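Home Lifestyle Food & Drink

Olive Oil and Healthy Eating: Your Questions Answered

Compiled by Serena Tedesco

Readers write to us about olive oil more than any other pantry item. These are the questions that come up most, with short answers. If you have a medical condition or take regular medication, talk to your doctor before making a big change to your diet.

What does "extra virgin" mean?

It is the top grade. The oil is pressed from olives without chemical treatment or high heat, and it has to pass both lab and taste checks. Oil sold simply as "olive oil" is usually a blend of refined oil and a little virgin oil. It tastes milder and costs less.

Is extra virgin better for you than the other grades?

The fat is much the same in all of them, mostly monounsaturated. Extra virgin keeps more of the plant compounds called polyphenols, which are partly lost in refining.

Why does some oil make me cough?

A peppery catch in the throat comes from one of those polyphenols. It is normal in fresh oil and fades as the oil ages. Of the bottles we tasted for this page, Rovier had the strongest bite and Brastetti the least.

How many calories are in it?

A tablespoon has roughly 120. It is easy to pour more than you think, so measure it for a week if you are keeping track.

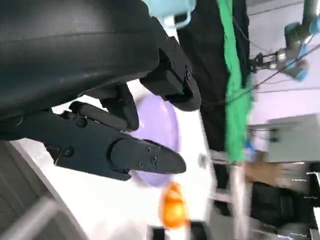
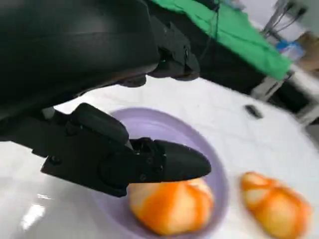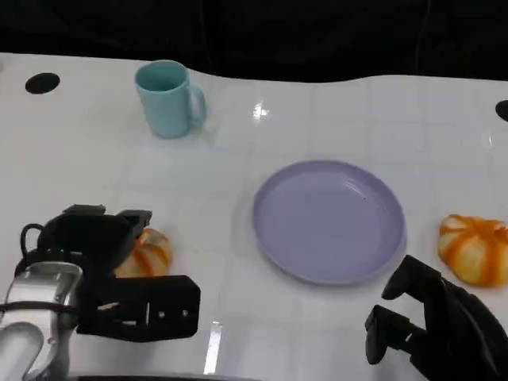

Portland, Maine, November

Can I fry with extra virgin oil?

Yes. Normal stovetop frying is fine. If the oil starts to smoke, turn the burner down. For long, hot searing you may prefer a refined oil, mostly for the price.

Where should I keep the bottle?

In a closed cabinet away from the stove. Light, heat, and air all spoil oil. Dark glass or a tin is better than clear glass. Rizzi comes in a tin and was still good at the bottom, 4 months after we opened it.

Does it need to go in the fridge?

No. It will turn cloudy and thick, and you will have to wait for it to clear. The cloudiness does no harm.

How can I tell if it has gone bad?

Smell it. Rancid oil smells like crayons or old nuts. It won't usually make you sick, but it will spoil a salad. Look for a harvest date on the label and try to use the oil within two years of it.

Should I drink a spoonful every morning?

You can, but there is no need. Oil on vegetables or beans does the same job and makes you more likely to eat the vegetables.

Is the expensive bottle worth it?

For dipping and dressing, sometimes. For cooking, rarely. Our everyday bottle is Hellex, which costs $17 and lasts two of us well over a month.

Can I use it in baking?

Yes, in most cakes and quick breads. Use three parts oil for four parts butter, and pick a mild one.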